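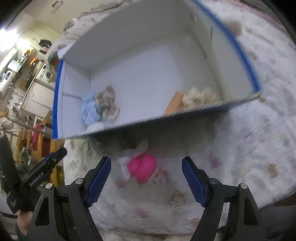 *Plush pickup with the handheld gripper: white box, pink heart up next.*

## Questions I keep getting about the gripper build

**Did you design it from scratch?**
Nope! The linkage started as a set of drawings Mimoza Stojanović shared at the Ukthorpe workshop. I stretched the arms a bit and redid the finger pads twice (the first ones were way too slick for fluffy stuff).

**Why ribbed pads?**
Plush squishes. A smooth pad slides right off the fur, and the ribs dig in just enough to hold on.

**Why soft toys?**
They're forgiving. I can squeeze too hard all afternoon and a stuffed heart doesn't care. Cups come later, probably in October.

**How many pickups have you recorded?**
709 so far, all in the house. I'm shooting for 4,000 before I train anything serious, though I did try a tiny run at 400 and it was pretty terrible.

**Slotted screws, really?**
Yes, really. I had a jar of them. Snug them up, then back off a hair or the joints bind. I recheck mine every 100 pickups.

**What's Dresar?**
Just my name for the whole project, scripts included. The older version was Orberg, so if you find a folder called that, skip it. The part files in there won't fit the new arms.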